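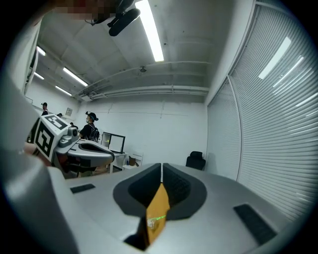

Pulmont Wool Blanket, Queen/King

We've been selling the Pulmont for 9 winters now and it's still the one we put on our own beds when the nights turn in April (and, if you're up in the hills like us, it stays there well into October). It's woven for us by Nestetti in a soft, brushed twill, with a blanket-stitched hem all the way round, and it has a lovely drape to it – heavy enough to feel tucked in, but you won't wake up cooking at 3 am!

Colours are Oatmeal, Gum Leaf and a deep plum we call Brillov. The plum is a touch darker than it looks on most screens, so please do ask us for a swatch if you're matching it to a doona cover or curtains. We're always happy to pop one in the post.

Item code: 1566
Fibre: pure wool
Weight: 42 ounces
Width: 175 cm folded once, so it hangs generously over the sides

Care: cold wool cycle or a gentle hand wash, then dry flat in the shade. Keep it out of the tumble dryer. A good airing on the line does most of the work between washes, and wool really does freshen up beautifully on a breezy arvo.

Cushion covers in the matching Peixoto weave are sold separately.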